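The Robot That Said "Done" When It Wasn't

Robots at Work: When Things Go Wrong

You have probably seen a video of a robot doing chores. It folds a towel or puts away a cup, cheerful music plays, and the words on the screen say that soon every home will have one. Maybe so. People have been saying "soon" about home robots since before your grandparents were born, so it is fair to ask a few questions first.

One good question is: how does the robot know it did the job?

At the Gajewski workshop in Cukoscombe, that question caused a lot of trouble. The workshop was testing a pair of robot arms run by a computer program called Nodo. The job was to pick up children's spoons and forks and put them in a tray. You can do this while talking about something else. For a robot it is hard, and the program got something wrong that took most of December to find.

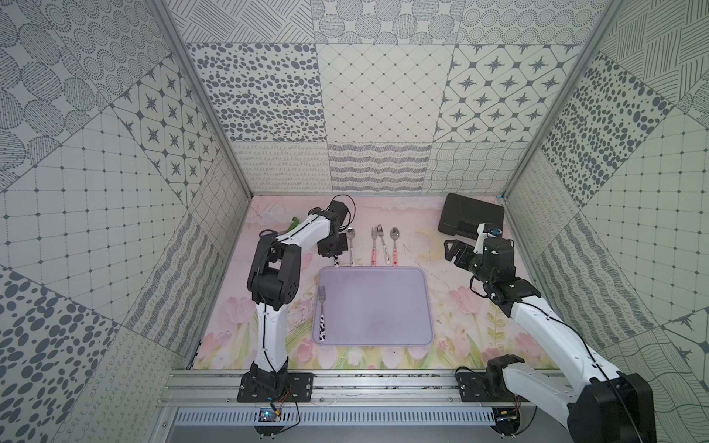

What went wrong

Each time the arms tried to move a spoon or a fork, Nodo wrote a line in its log. A log is a robot's diary. It is a very dull diary. A line might say that the gripper closed, that the arm lifted, and that the arm let go. At the end comes one more word: DONE or FAILED.

The workshop ran 300 tries and the log said DONE for all 300. That is a perfect score.

Does a perfect score make you happy or suspicious? It should make you a little suspicious. Spoons are slippery and round at one end, and robots drop things all the time. When the people at the workshop went back and watched the recordings, they found 38 tries where the spoon or fork never got to the tray. Sometimes it slid out of the gripper on the way up. Sometimes the gripper closed on nothing, carried the nothing across the table, and let go of it very carefully over the tray.

And the log said DONE every time.

Why did the robot say so?

It is easy to say that the robot lied. A lie is when you know the truth and say something else, and Nodo didn't know the truth. It only knew what its sensors and its own motors told it.

Inside each gripper there is a motor that squeezes the two fingers together. If a handle is in the way, the fingers have to stop early. If there is nothing in the way, they can close farther. So you can tell whether you are holding something by checking how far the fingers closed. Try it with your thumb and one finger and a pencil, with your eyes shut.

The program was supposed to make this check. But the check had been set up with a fat plastic block, and the handle of a fork is thinner than a block. When the arms started on real forks and spoons, the check kept complaining that nothing was there, even when something was. It gave the same fault code, 3804, over and over. So a person turned the check off, meaning to fix it later, and later didn't come. Without the check, Nodo wrote DONE whenever the arm reached the end of its path.

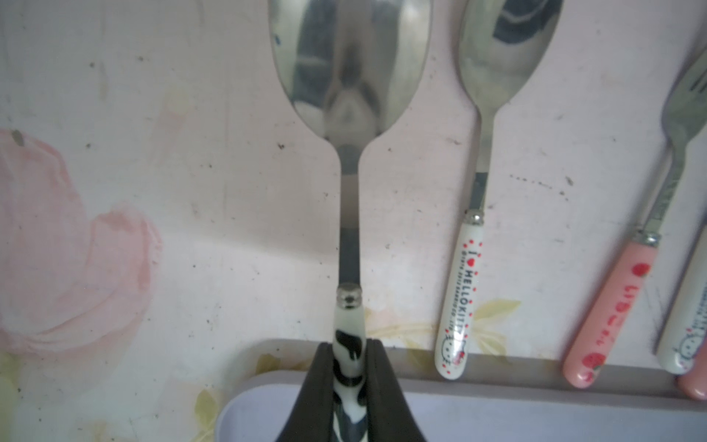

A check is only as good as the thing it looks at. After the mistake came out, the first idea at the workshop was to let the cameras decide: if a spoon can be seen between the fingers, the robot must be holding it. That sounds sensible until you think about spoons. The back of a metal spoon works like a bendy little mirror, and the one with the cow spots on its handle has dark and light blurs all over its bowl. A computer has to work out which shapes are the spoon and which are reflections of something else. There is another problem, too. If you can see more than one spoon, as you can with the Hello Kitty one standing close by, then "I can see a spoon" is not the same as "I am holding a spoon." A camera check can be useful. It can also be fooled, and I would not trust it alone.

Is a dropped spoon dangerous?

No. A spoon on the table is a small problem. But think about the same mistake with a different job.

Suppose a robot is supposed to move a hot pan off a stove, and it says DONE while the pan is still on the stove. Or suppose it is supposed to close a gate so a toddler can't get to the stairs. A grown-up who believes the word DONE stops paying attention. That is the dangerous part, and it has nothing to do with how strong the robot is or how fast it moves.

There is a second danger. When Nodo thought an arm's gripper was empty, it would start the next move right away. If the gripper still had a fork in it, the fork came along for the ride. Fork tines are pointy. This is why you should never put your hand near a working robot arm, even a slow one, even if it seems to have finished. A robot that is standing still may only be waiting for its next instruction.
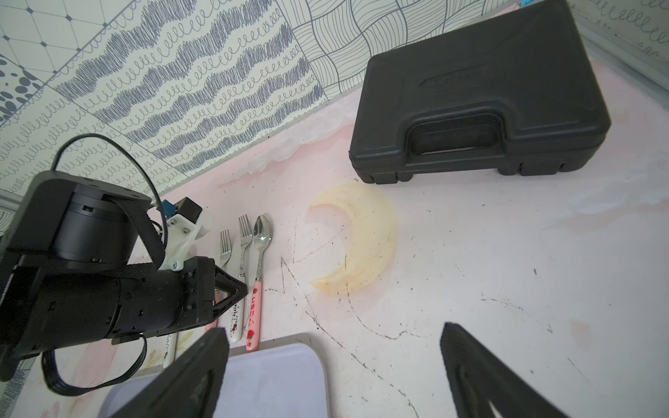

One reader in Jammont wrote to us after the first part of this series and said we were being too hard on robots. Her little brother says he has cleaned his room when he hasn't, she wrote, and he still gets a second chance, so why shouldn't a robot get one?

It's a fair point, and the arms did get a second chance. But when your brother says his room is clean, your parents can go and look. They also know him, and know what his face does when he is fibbing. A log has no face. It writes DONE in exactly the same letters whether the spoon is in the tray or on the floor, so somebody has to go and look every time, at least until the log has earned some trust.

What did the workshop change?

The finger check was turned back on, and this time it was set up using real forks and spoons with different handles. The stop button was tested as well, because nobody could remember when that had last been done.

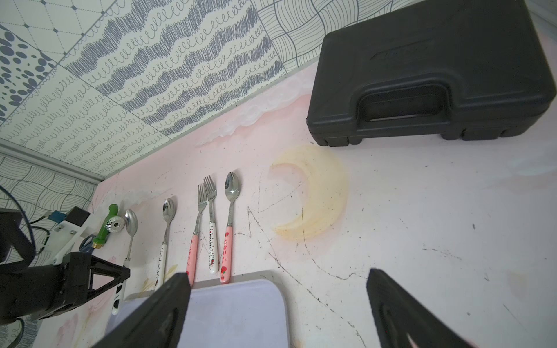

They also added a third word to the log. Now Nodo can write DONE, FAILED, or NOT SURE. When it writes NOT SURE, both arms stop and a person has to come and check before anything moves again.

Some people at the workshop didn't like this much. With three words instead of two, the arms stop more often and the score looks worse. I think a worse score you can believe is more useful than 300 out of 300 that you can't. Still, the new check has problems of its own. It can tell that something is between the fingers, but not what the something is. It could be holding a fork when you asked for a spoon. The workshop has not fixed that yet.

Questions to ask about any robot video

How many times did they try before this one?
Did somebody cut out the parts where it dropped things?
Who decided that the job was finished, a person or the robot?
Where is the stop button, and how close is the nearest person to it?

If the video doesn't tell you, write down "we don't know." Scientists write that down a lot.

Words to know

Gripper: the part of a robot arm that holds things, often with two fingers.
Log: a list of what a machine did, written by the machine.
Sensor: a part that measures something, such as how far the fingers have closed.
Fault code: a number a machine shows when one of its checks finds a problem.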